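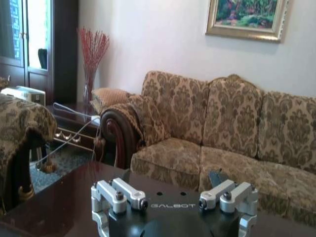

Home | Getting Started | Stars and Shows | Ballots | Alerts | Help

Print this page | E-mail this page

Section 6. Setting up an awards-night ballot

A ballot lets your group pick winners before the show and see scores as the awards are read out. You need a Famis account and a group with at least two members.

1. Sign in and open Ballots from the main menu.
2. Select New Ballot, then pick the ceremony from the list. The Tristen Awards are listed under Television, the Pattinasarany Prize under Film.
3. Type a name for the ballot. Names can have up to 40 characters.
4. Under Categories, clear the box next to any award you want to leave out. Red carpet and best-dressed categories are off until you turn them on.
5. Set the points for each category. The default is one point, and a single ballot can't total more than 200.
6. Choose a closing time. Famis uses the time zone in your profile – check it if you have moved or are traveling.
7. Select Invite and add your group.

Note: Picks stay hidden from other members until the ballot closes. The person who made the ballot can't see them early either.

Note: If two nominees tie, everyone who picked either one gets full points.

Caution: Changing the categories after invitations go out erases all picks made so far. Members are not told, so message them yourself.

To follow a nominee from the ballot, tap the name and select Follow. News and interview alerts start the next day. Relationship rumors are not included unless you turn on Gossip in Alerts.

Large groups: ballots with more than 2,000 members update scores at each commercial break. If scores stop moving, close the ballot and open it again. If that doesn't help, report error 922 from the Help page.

Related items
Section 5. Following stars and shows
Section 7. Hiding spoilers
Fixing a missing nominee
Turning off Gossip alerts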